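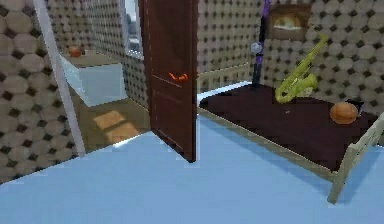

Rendering: open door with orange lever handle, light blue floor.

Torier Opera announces changes to its winter season and to its policy on substitute singers

The Torier Opera has confirmed the casting for its winter season, which opens in December with a revival of Puccini's La Bohème and continues with Donizetti's Don Pasquale and a concert performance of Verdi's Macbeth. Subscribers will receive their printed schedules by mail before the first performance. Those who have chosen electronic delivery will find the schedule in their online accounts.

The company has also adopted a new policy on understudies, known in the profession as covers. In past seasons, covers were engaged for leading roles only, and in several productions a single singer was responsible for two parts. Beginning with La Bohème, every named role will have its own cover, who will attend all staging rehearsals and will sing at least one full rehearsal with the orchestra. The company will engage 26 covers over the course of the season. Most of them will be drawn from the Kandpal Young Artist Program, now in its fourth year.

Verna Crenshaw, director of artistic administration, described the change as overdue. "A cover who has only watched from the house is at a disadvantage when the call comes at four in the afternoon," she said. "We want that singer to know the staging, the conductor's tempos and the other members of the cast. Our audiences have paid for a complete performance and they should have one."

Covers will be guaranteed one public appearance each season. For La Bohème, the cover cast will sing a matinee at reduced prices, with the full orchestra and chorus and in the regular production. Tickets for the matinee are $30 in all sections of the house and may not be combined with other discounts. Subscribers may request seats ahead of the public sale by returning the form enclosed with their schedules. Requests will be filled in the order received, and the box office regrets that particular rows cannot be promised.

Announcements of cast changes will also be handled differently. Until now, changes were posted in the lobby and inserted in the program on a paper slip. The company will continue both practices and will in addition send notice by e-mail to all ticket holders for the performance concerned, provided that the change is known by noon on that day. Patrons who wish to receive these notices should confirm that the box office has their current address on file. In keeping with long-standing practice, a change of cast does not entitle the holder to a refund. Subscribers may, however, exchange their tickets for another performance of the same opera, subject to availability and without the usual fee.

Macbeth will be given in Zestell Hall, which seats 669, while work continues on the lighting bridges in the main theater. The chorus will be placed behind the orchestra on raised platforms, and the soloists will sing from the front of the stage. Because the hall is smaller than the main theater, two performances have been scheduled. Subscribers to the full series have been assigned to one or the other according to their usual series, and the assignment appears on the ticket. There will be one intermission, after the second act. English translations will be projected above the platform at both performances. Latecomers will be seated only at the intermission, as the hall has no rear standing area.

The lecture series returns in the Tostton Room, one hour before each performance of Don Pasquale. The lectures will address Donizetti's comic style, the history of the buffo bass and the problems of singing rapid text clearly in a large theater. Admission is free to ticket holders. The room holds 235, and seats may not be reserved.

Auditions for the supplementary chorus will be heard in the rehearsal studio. Applicants should prepare two contrasting pieces, one of them in Italian, and should bring a clean copy of the music for the pianist. Earlier experience on the stage is welcome but not required. Application forms are available from the office of artistic administration and at the stage door.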